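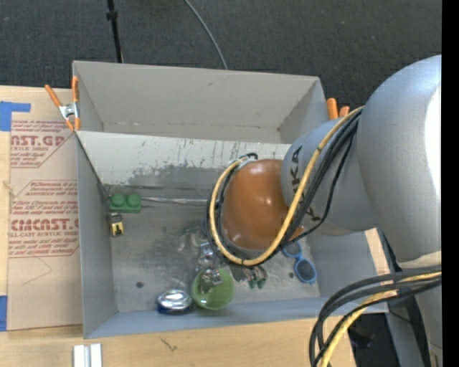 Gray bin as a sorting tray, scratches and the dark floor

Posted by songul_c
Wed 29 May

Hello all. I have a big open bin, gray, which stands on a light wooden table in my work room. I use it as a place to throw small parts before I sort them. Inside, against the far wall, there is a sloping panel, so things can slide down to the bottom.

The panel is now badly scratched, with dark vertical lines, and under them the surface has become gray and worn. The bottom is scuffed also. I have three questions.

1. Can I clean these dark lines, or are they too deep?
2. Should I put something soft inside, and what?
3. My floor is dark charcoal with a texture. When a small dark part falls there, I lose ten minutes. Is a lighter mat a good idea?

The inside of the bin is 118 cm long. Thank you in advance.

Songül

Reply by maxpons

Try the lines with a damp cloth and baking soda first, on one small corner. If the line becomes lighter, it was only a mark which came from the parts. If your fingernail catches in it, it is a real scratch and you can stop there, the cleaning will change nothing.

For the bottom I would leave it. It is a bin.

Reply by solene_v

I do not agree with "leave it". A rough bottom holds the dust and the small parts get dirty, then you wash them again. I have put felt in mine since two years and I would not go back. It is also much more quiet, my neighbor downstairs can confirm.

Buy the felt 13 cm longer than the bin and cut it after. Mine became shorter when I washed it.

Reply by maxpons

Felt collects every metal crumb. I had it for one month and threw it away. After that I took a thin rubber sheet from Fimavmont, the plain one, and it comes out for washing in one movement.

Reply by solene_v

Which parts do you sort? I have only wood and plastic pieces, so maybe we both are right.

Reply by maxpons

Screws and brackets, mostly. OK, for wood I accept the felt.

Reply by dilruba_a

Songül, what angle has your panel? I made one from a kitchen board and the parts stayed on it, I had to push them with the hand. At 20 degrees nothing moved. I made it steeper and it was better, but then the small ones jumped out on the table. I never found the good position and now I use flat trays.

About the floor, I have a Bolon floor in the hallway, also dark and also with texture, and I lost there an earring which I never saw again. So yes, take the light mat.

Reply by songul_c

Thank you everybody. I sort metal parts, I forgot to write it, excuse me. The angle I did not measure. The parts slide without help, except the very light washers.

I tried the baking soda this afternoon. Two lines became paler and the others are the same as before. With the fingernail I feel them, so Maxence is right about this.

Does the rubber sheet smell? The room has one small window only.

Reply by maxpons

The first week yes. Hang it outside.

Reply by faustine.pons

It was more than a week. I live in the same house.

For the floor question: before you buy a mat, try to put an old bed sheet under the table for some days. I did it when we sorted the buttons of my aunt (9 jars!) and it was enough. You pick up the four corners and everything rolls to the middle. A mat with a texture will give you the same problem in another color.

Reply by solene_v

The sheet is dangerous for the feet, I would slip on it. A smooth mat with a small border is safer. Baidoo had some in pale beige, I don't know if they still make them.

Reply by faustine.pons

You take it away when you finish, of course. Nobody walks on it.

Reply by songul_c

I will start with the bed sheet because I have one already. For the bin I ordered the rubber sheet, and I leave the panel as it is. If the washers still don't slide I will write again in the other topic, the one about Stesinitz trays.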